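Boltthorpe Fellowship Help Desk
Ticket 2202
Category: Daily devotional mailing and prayer line
Status: Closed, with one item under observation
Opened by: Hendlow congregation office

Summary of the problem
Subscribers at Hendlow reported that the evening devotional arrived without its Scripture reading. The title, the opening prayer and the closing reflection were present. The space between them, where the passage from James chapter 3 should have appeared, was blank. A second complaint, received the same evening, stated that prayer requests sent by reply were being posted to the general list instead of to the prayer team only. The office asked that the second matter be treated as urgent, as several requests concerned family illness and were not meant for general reading.

Initial response
The reply function was turned off at 7:40 p.m. Subscribers were asked to telephone their requests until further notice. Requests already posted to the general list were removed from the web archive. Copies that had gone out by e-mail could not be recalled, and the office was advised to contact each person affected and offer an apology.

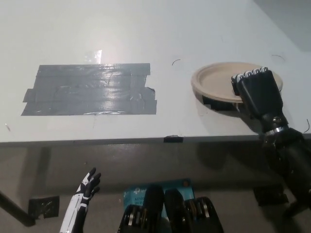 Allico: We have checked the mailing service on our side and find no fault in delivery. The 17 messages we sampled left our system exactly as they were received from Boltthorpe, with the reading already missing. On the prayer replies, the reply address in your template is set to the general list. Please confirm whether this was changed when the June series on the tongue was loaded.

The help desk confirmed that it was. The template for the June series had been copied from the announcements template, which carries the general list as its reply address. The earlier devotional template used the prayer team address. The person loading the series would have had no warning of the difference, as the field is hidden unless the advanced settings are opened.

Correction of the reply address
1. The prayer team address was restored in the template.
2. A test request was sent from an outside account. It reached the prayer team and did not appear on the general list.
3. The reply function was turned back on at 9:15 p.m.

The missing reading
The reading is drawn from the Tarawneh lectionary file, in which each passage has an entry number. The devotional called for entry 2111. This entry had been left empty when the file was last revised, and the passage had been moved to the following entry. The system does not report an empty entry as an error. It prints nothing and goes on to the reflection.
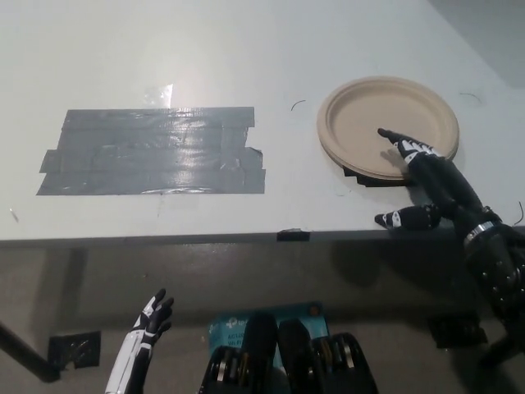

The entry number was corrected and the devotional was sent again the next morning with a short note of apology. The remaining devotionals in the series were then read through in full by the help desk. One more was found to point to an empty entry, the reading from Proverbs on the talebearer, and it was corrected before its sending date.

Remarks from the Hendlow office
The office accepted the explanation but asked that it be entered in the record that private requests must be guarded with the same care as anything spoken to a pastor in confidence. It was noted that the series in question dealt with gossip and careless speech, and that more than one subscriber had written to say so. The help desk agrees with the office and has entered the remark as requested.

Further action
Devotional templates are no longer to be copied from announcements. A test copy of each series is to be read by 2 members of the office before the first sending. Allico has been asked whether an empty entry can be made to stop a mailing, and its answer is awaited. The item under observation is the web archive, where an outside search service may still hold copies of the removed requests. Hendlow is asked to report any that are found under this same ticket number.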